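Equipment Planning FAQ: Two-Arm Table Service Units
Giruteck Purchasing Desk
Last revised 24 June 2018

These answers are for sites preparing a purchase request. Questions about installation go to Ward Verhoeven. Questions about price or payment go to Jeanine Stevens.

What does the base price cover?

The base price covers the two arms, one pair of grippers, the control unit, the wrist cameras and the cable set. It does not cover furniture, spare fingers, freight or operator training. Enter each of these on its own line. Requests that give a single total are returned.

Do we need to buy special tables?

No. Folding tables are acceptable if they stand level and do not shift when pushed by hand. Measure the height of the tabletop and the clear space under it before you fill in Form B. Crossed legs and foot rails take up floor space that does not show on a plan drawn from the tabletop alone. 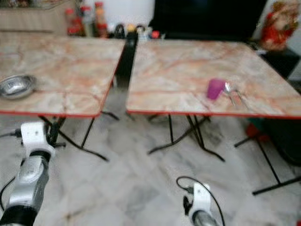
Where two tables are used side by side, list them as two work surfaces. The reach check is done for each surface separately, and a gap between tables is entered as a no-place zone. If the tables will be folded away between shifts, say so on the form. Floor marks for the legs are then added to the quote.

How much floor space should we plan for?

Use the reach drawing supplied with the quote and add the clearance your own safety officer requires. Include chairs, rails and anything else that normally stays in the room. Mirjam Nijs checks floor plans in the order they are received. A hand sketch is fine if the measurements are written on it.

Does the floor surface affect the price?

It can. Polished tile reflects light into the wrist cameras, and bright patches may hide the outline of an object. Most sites deal with this by moving a lamp or closing a blind. If that is not enough, budget for diffused lighting. Retano and Platel both quote for it, and either quote may be attached to the request.

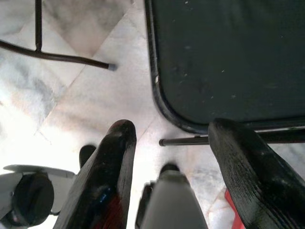
Grout lines matter less than people expect for a unit on a fixed base. For a unit on casters, record the height difference between neighboring tiles at the worst spot on the route. Anything over 5 mm goes to Els Van Loon for review before the order is placed.

Which gripper fingers should we order?

Order the standard pair unless your item list includes glass or soft packaging. The standard fingers suit cups, bowls and most flatware. Thin rims should be tested on site with your own dishes. Stacked metal bowls need their own line on the item list, with the diameter of each size and the width of the rim.

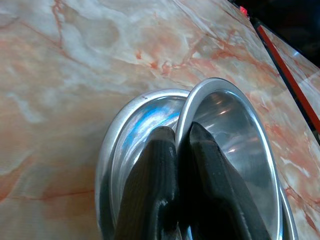
Two-finger grip on the rim of the upper metal bowl.

How often are fingers replaced?

Inspect them weekly and replace them when the grip surface no longer holds the test piece. Scuffs alone are not a reason to replace a finger. For budgeting, allow 57 dollars per finger and plan on two spare pairs in the first year. Fingers are a consumable and may not be charged to the capital account.

What does training cost?

Operator training is 1088 dollars per site, with no limit on the number of people attending. It is held at your site after the unit has passed its acceptance check. Floor De Graaf keeps the schedule. The May sessions are normally the first to fill.

Is leasing cheaper than buying?

It depends on hours of use. Sites that expect fewer than 1000 operating hours a year should ask for a lease quote from Van der Linden and submit it together with the purchase quote. Lease terms include the control unit but leave out fingers and cables.

Can we reuse arms from an earlier project?

Yes, if the service log is complete and the wrist housings are the current type. Send the serial numbers before you request a quote. Cables are always replaced, and the cable set is charged at list price.

What is most often missing from a request?

The item list. Include every object the unit is expected to handle, with its weight, largest dimension and material. Leave out objects that will only be present in the room; those belong on the floor plan.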